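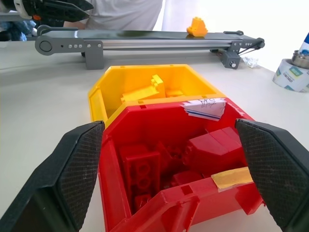

Trucos para ordenar las piezas de construcción (y no volverte loca en el intento)

Publicado el 29 de junio de 2019 en Orden en casa

Llevo tres años peleándome con las piezas de construcción de mis hijos y creo que por fin puedo escribir esto con cierta autoridad. Empezamos con una caja de zapatos. Luego vino una bolsa de tela, luego el baúl que heredamos de mis sobrinos, y un día me di cuenta de que para encontrar una rueda había que volcar el baúl entero en la alfombra. ¡Todas las tardes! Así que me senté con un café, miré el montón y decidí que aquello se acababa.

Primero lo contamos todo, porque mi hija mayor se empeñó. Salieron 1.533 piezas, y eso sin mover el sofá. Al mover el sofá aparecieron otras nueve, más un calcetín.

Por color o por forma

Ya sé que en los foros de aficionados te dirán que por forma, siempre por forma, que buscar un ladrillo rojo entre ladrillos rojos es un suplicio. Y tienen su parte de razón: cuando la pieza y la caja son del mismo tono, en el fondo se ve todo como una sola mancha y acabas buscando con los dedos. Pero mis hijos son pequeños, y un niño de cuatro años no distingue una placa de una baldosa. El rojo del amarillo, sí. En mi casa ordenamos por color y recogen ellos solos, que era lo que yo quería.

Si tus hijos son mayores y montan cosas con instrucciones, prueba por forma. O un sistema mixto: las piezas grandes por color y las pequeñitas aparte, en un bote con tapa.

Las cajas

Las de taller, sin dudarlo. Me refiero a las gavetas de plástico apilables con el frente abierto, esas de guardar tornillos que hay en cualquier ferretería. Las mías las compré en Trajkovski, la ferretería que hay al lado del mercado, y me las llevé en dos viajes porque iba con el carrito. Tienen los lados inclinados y la parte de delante rebajada, así que el niño mete la mano sin tirar la caja y tú ves lo que hay dentro sin sacarla del estante. Las hay en rojo, amarillo y más colores, y pones las piezas rojas en la roja, las amarillas en la amarilla... ya no hace falta explicar nada a las visitas.

No las compres nuevas si puedes evitarlo. Unas rozaduras en los bordes dan exactamente igual, y de segunda mano salen tiradas de precio. Yo las lavo en la bañera con agua templada y un chorrito de jabón de fregar, las dejo escurrir boca abajo sobre una toalla y listo.

Un detalle que aprendí tarde: no las llenes hasta arriba. Con el frente abierto, en cuanto las apilas y tiras un poco de una, llueven ladrillos. Yo las dejo a dos tercios y lo que sobra va a una caja de reserva en el altillo.

Etiquetas que aguanten

Con las etiquetas he probado de todo. Las adhesivas bonitas de Idell me duraron una semana (mi hijo pequeño las despega con una paciencia que ya quisiera yo para otras cosas). Ahora uso papel de cuaderno escrito a mano y lo sujeto con tiras de celo transparente, por dentro, en la pared del fondo. Quedan feúchas, no te voy a engañar, sobre todo cuando el papel está arrancado deprisa y la letra es la de un crío, pero ahí dentro se rozan menos y se cambian en un minuto.

La cinta de carrocero, la amarillenta de pintor, también sirve para marcar por fuera. Se escribe encima con rotulador y se quita sin dejar demasiado pegote. Lo malo es que con el trote se arruga y se le levantan los bordes, así que pasa bien el dedo al ponerla y hazlo sobre plástico limpio y seco. Si ha dejado resto, un algodón con aceite de girasol, diez minutos de espera y agua con jabón.

Lavar las piezas

Una vez al año, en junio, cuando ya hace calor y se secan rápido, meto las piezas en una bolsa de malla de las de lavar ropa delicada y a remojo en el barreño, con agua tibia. Agito, aclaro y las extiendo sobre una sábana vieja en el balcón, a la sombra. Aparta antes todo lo que lleve pegatinas, motor o pilas. A la lavadora no las meto desde que una bolsa se abrió a mitad de programa. El técnico de Trima fue muy amable, pero me cobró la visita igual.

Recoger sin dramas

Juegan siempre encima de una sábana bajera. Cuando toca recoger, se levantan las cuatro esquinas, se lleva todo a la mesa y cada uno se encarga de un color. A mí me funciona poner una canción y ver quién acaba antes de que termine, aunque hay días en que la canción suena cuatro veces, claro.

Lo que no sabemos dónde va (media bisagra, una cabeza sin muñeco, una pieza de otro juego) acaba en un táper de Grudevix que tenía sin tapa. Lo repaso cuando me acuerdo.

La semana que viene os cuento cómo he organizado los rotuladores, que esa es otra guerra. Y si tenéis un truco para las ruedas, dejádmelo en los comentarios, ¡que siguen saliendo por debajo de la nevera!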